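Kutstead Garment Reuse Project
Progress report for May, prepared for the Plenenberg Fund
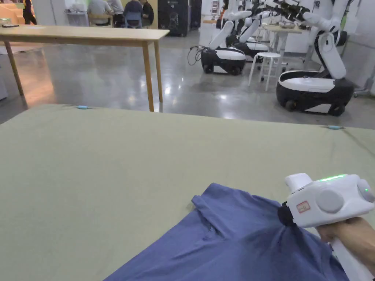
Blue short-sleeved shirt on the cloth-covered sorting table, Kutstead.

1. Work in the period

The folding and grading stage moved to the ground-floor hall at the start of the month. The tables are now covered with plain cloth, clipped along the far edge. The earlier bare tops caught on knitted items and left pulls in the fabric. The clips hold well on the long side, but the cloth still creeps towards the operator during a full shift and has to be pulled straight at 11 am and again after lunch.

Short-sleeved shirts were taken as the first garment type. Knitted shirts are harder to lay flat than woven ones: the collar tends to fold under, and the sleeve edge rolls when the body is drawn out to one side. The written method has been changed so that the collar is set first and the hem last. Fongchan Suksawat has revised the instruction sheet, now at version 2, and it is kept at each table.

2. Output against target

The target for the grant year is 2000 garments graded, folded and bagged. Shirts are running to plan. Trousers have not been started, as the deeper shelving from Tollus is still on order. Bagged stock goes out in lots of 30, with the grade marked on the outside of each bag.

3. Problems and changes

Shade matching under the hall lights is poor for dark blues and greys. Items in these colours are set aside and checked by daylight, which adds a handling step. Replacement lamps have been priced and would fit within the existing equipment line.

The covers pick up lint quickly. A second set has been cut from the same roll so that one can be washed while the other is in use.

4. Spending

Spending on cloth, clips and bags is within budget. The carriage charge from Yoo was higher than quoted – the difference has been met from the contingency line and no transfer is requested.

5. Next period

Complete the shirt stage, fit the shelving on delivery, and begin trousers. Kyung-hwa Sun will send the revised grading table with the next claim.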